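Grinstead travel banjo: one winter of session playing

I bought the Grinstead in January for our Thursday tune nights, where there is never enough room for a full-size case under the bench. It cost 187 from the shop, with a gig bag and a spare set of strings.

It is a short-scale tenor with a closed back. The volume is fair. In a room with two fiddles and an accordion I could hear myself, though Seema Yadav, who sits across from me, said the low strings got lost on the faster reels.
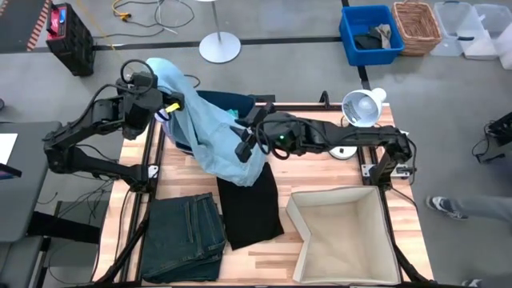

Tuning is the weak point. The pegs slip when the weather turns, and I had to stop between sets more than once. Kiran Joshi lent me a set of Stadard pegs to try – a clear improvement, but that is extra money on a new instrument.

The neck is comfortable and the frets were dressed properly. I changed the bridge after 30 hours of playing and the tone got a bit warmer. The gig bag is thin and the zipper already sticks.
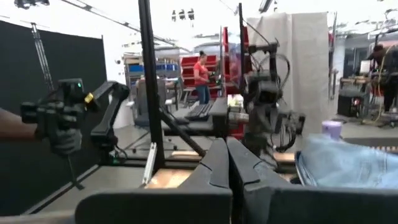 A gloved hand on a black handheld controller.

For jigs and hornpipes in a small bar it does the job. If you play slow airs, or record at home, I would save up for the Pärn. I am keeping mine for the sessions and for trips.

Reviewed 2018-02-18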